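Student Projects > Furniture and Interiors > Study Table Report

Does the Shared Table Work?
Kalliopi Galanis and Sreekumar Iyer

Our brief from Gonderstead was simple: find out if one big table can replace 4 single desks. The supplier, Skandach, says a shared top "invites order." We had doubts going in and we still have most of them.

We asked 10 students to use the table for a month and keep notes. Nearly all of them wrote about clutter. Bags, jackets and sports gear went on the tabletop because they had nowhere else to go. A table with no hooks or shelf under it becomes the shelf - that was our first finding, and it is not a flattering one.

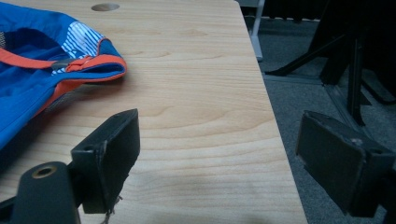
Figure 1. Blue fabric item with orange-red trim on the tabletop, with the small round hole near the edge.

The hole is the other problem. We took it for a cable opening, but the product sheet never says so. Muthu Mudaliar ran a charger through it and gave up after one evening. Anything soft left near it can end up on top of it.

The wood grain look got good comments. We would not read much into that. People liked the color and then covered it up.

Our advice is to hold off on spending the 2,000 until Skandach can show a version with storage. Ten people is a small group, and two of them stopped writing notes halfway through.

Related reports
Amin stacking chairs: second look
Lighting the Sundidico reading room
Hooks or lockers? by Nandini Varma

This site uses cookies to remember your settings. Accept | Manage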